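Queridos leitores, chegou o verão e, com ele, a pergunta que nos fazem todos os anos: o que se faz a um quarto quando o calor não deixa dormir? A Binta Anozie, que assina comigo esta rubrica da casa, defende há muito que se comece pela roupa de cama, e desta vez dou-lhe razão sem discutir (coisa rara, ela que o diga!).
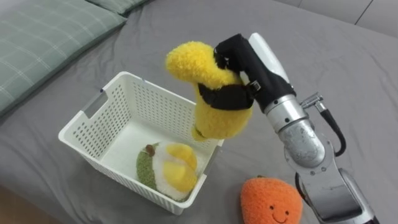 O edredão grosso pode ir já para o armário, bem arejado e com um saquinho de alfazema entre as dobras. Eu guardo o meu numa capa de algodão velha, que respira melhor do que aqueles sacos de plástico em que tudo sai com cheiro a fechado. Para a cama basta um lençol simples e, ao lado, uma mantinha leve para a madrugada.
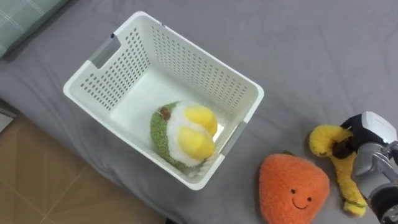

Zitthorpe, julho de 2018

Na nossa última tarde aberta, o Musa Bashir trouxe amostras de linho da Paneo e ficámos ali horas a passar os dedos pelos tecidos, a conversar e a beber chá frio. O linho amarrota, pois amarrota, mas quem é que passa lençóis a ferro em pleno verão? Lavem-no a uma temperatura moderada, sem amaciador, e estendam-no à sombra — ao fim de umas quantas lavagens fica uma delícia.

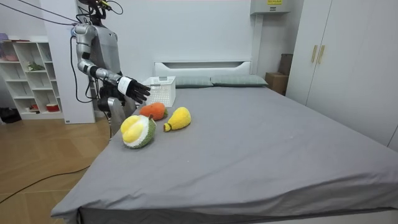 Várias leitoras escreveram a perguntar pelas almofadas. As de penas aquecem mais, é verdade, e a Binta trocou as dela por umas de enchimento mais fresco da loja Adebisi, que custam 54 e vêm com capa lavável. Eu continuo fiel às antigas, viradas a meio da noite, como fazia a minha avó.

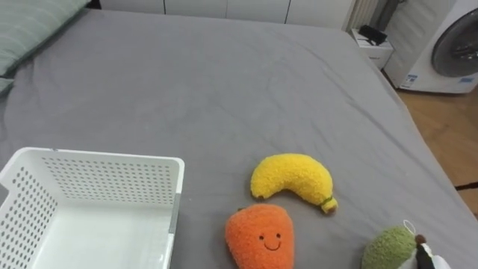
E abram as janelas cedo, antes do pequeno-almoço, para depois fechar as portadas quando o sol lhes bate. A próxima tarde aberta é na sala grande da Dakmont, com entrada livre — tragam as vossas dúvidas e, se puderem, uns biscoitos, que os da última vez desapareceram num instante.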